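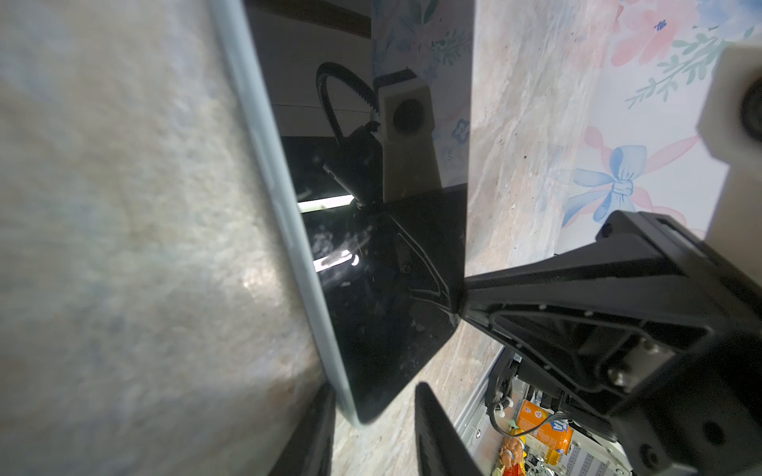

*A glossy black panel against a marble-patterned surface in beige and grey.*

Households in Ponholm will be able to hand in worn or unwanted kitchen and bathroom panels from October, when a reuse counter opens at the Clunico yard on the east side of town.

The counter will take tiles, splashbacks, worktop offcuts and glossy panels of any colour. Small scratches, dust and smudges are no bar, but pieces with broken corners will be turned away. Items are to be wiped down, sorted by size and put out for sale at low prices.

Anneliese Diekmann, who manages the yard, said more than 900 pieces had gone into mixed waste there last year.

"Most of it could have gone on a wall or under a kettle," she said. "People only want one or two pieces for a repair, and the shops sell them by the box."

Ekkachai Srisuk, a fitter from Suksawat Street, said he would bring offcuts from his jobs. Marble patterns in beige and grey were what his customers asked for most, he said, and matching an older one was often difficult.

The town has put 3,000 euros towards shelving. The counter will open at 9 in the morning and residents may bring up to 3 large panels per visit. Trade users need to book ahead at the yard office.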